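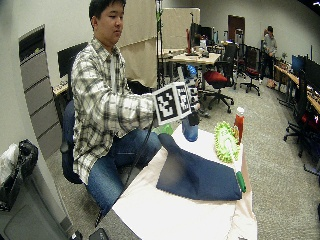 **How long does it take to reset a shared work table between users?**

With the routine we ended up with, an average of 221 seconds, counting everything from the first item picked up to the cloth pulled flat.

# Resetting a Shared Table: Term Project Report

2/19/26

## Why we picked this

Our building has a row of shared tables that people book by the hour. Everybody loves them and everybody complains about them! You sit down and there is a bottle where your elbow wants to go, a pen with no cap, and a cloth bunched up in the middle with something hiding under it. We started keeping notes on this in November, mostly out of irritation, and by the end of the first week we were hooked. There is a lot going on in a job that most people do without thinking.

So we asked two things. Which items slow a person down the most? And does the order you handle them in make any real difference?

## What we used

We kept the supplies cheap and ordinary -- bottles of different heights, scrubbing brushes, markers, and cloths in light and dark colors. The storage caddy was a Stedon, the smallest size they sell, with one deep section and two shallow ones. Spray and refills came from Munora. Timing was done on a phone and typed into a shared sheet we named Kinoshita after the noodle place where we planned the whole thing (the name stuck, sorry to whoever inherits the file).

We logged 1,000 resets. After throwing out the ones where the timer was started late or somebody got interrupted, 886 were left, and every result below comes from those.

## The three orders

1. **Tall first.** Bottles go into the caddy, then brushes, then small stuff, then the cloth.
2. **Small first.** Markers and caps, then brushes, then bottles, then the cloth.
3. **Cloth first.** Lift the cloth, shake it, fold it, and deal with whatever is left.

We were sure cloth first would win. It feels fast, and you get that nice clean surface right away. It was the slowest of the three by a wide margin! Small items roll when the cloth moves, and a marker that lands on the floor costs more time than all the bottles put together. In more than 100 of the cloth-first runs, something had to be picked up off the floor.

Tall first and small first were much closer. Tall first came out ahead, and we think it comes down to seeing the table. Once the bottles are gone you can spot everything else from where you sit, and your sleeve has nothing to knock over on the way back.

## Item notes

**Bottles.** Easy to grab and easy to tip. Half-full ones were the worst, especially when picked up by the cap. Gripping around the middle fixed most of that.

**Scrubbing brushes.** Round ones surprised us. They don't sit flat in a shallow section, so people fussed with them. We moved them to the deep section in week three and the fussing stopped.

**Markers.** A dark marker on a dark cloth is close to invisible. Switching to a light cloth helped more than any instruction we wrote.

**Cloths.** Folding took longer than we guessed, and it varied wildly from person to person. Folding in half twice is good enough. One of us still prefers thirds and will not be moved on this.

## What we would change

The caddy always sat on the right, which wasn't fair to left-handed users, and we only noticed near the end. We'd also like to test a bigger table. Jostano makes a folding one that would fit the space, and we have asked the department whether we can borrow the money for it next term.

The reset card is now taped to all the shared tables. It has four lines on it: bottles, brushes, markers, cloth. If you use one of the tables and find a faster order, please add it to the sheet -- we would love to see it beaten.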